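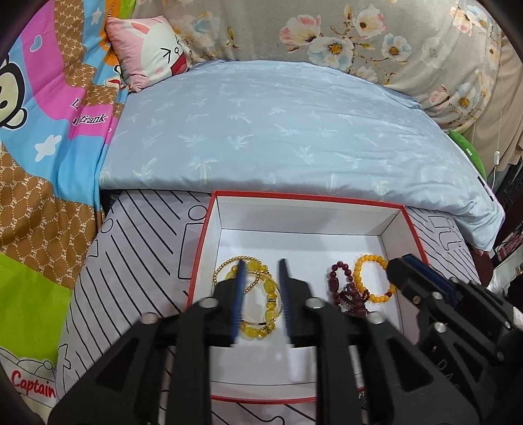
Cotardale is a shared workshop with five benches and a home-robotics group that is hard to impress. We build grippers and the rigs that go with them, some at the benches and some in members' bedrooms and kitchens. We don't trust a demo on a clean gray table. A wooden cube will flatter any pair of fingers. Four beaded bracelets in a white box, two of them overlapping between the blue pads and another trailing a tassel, are less polite, and a bed is a worse surface than any bench we own.

Who we are
Britta Hagedorn started the group in November after paying too much for a kit arm that did very little. Matěj Hájek draws most of the plates and argues with the rest of us about screws.

What we believe, so far
Home robots are oversold. We have read the claims about machines that will tidy the house by next year, and we'd like to see one deal with a necklace. Our own work is slow. A part budget here is $200, and if a design needs $2,000 to behave, we'd call that a different hobby.

What we don't do
We don't sell anything, we don't take deposits and we don't post sped-up video. If a build fails, the notes stay up with the others.

Visiting
Come to the Renthorpe door and ring twice. Bring your build, finished or not, and expect questions about it.

Page last changed 6/17/26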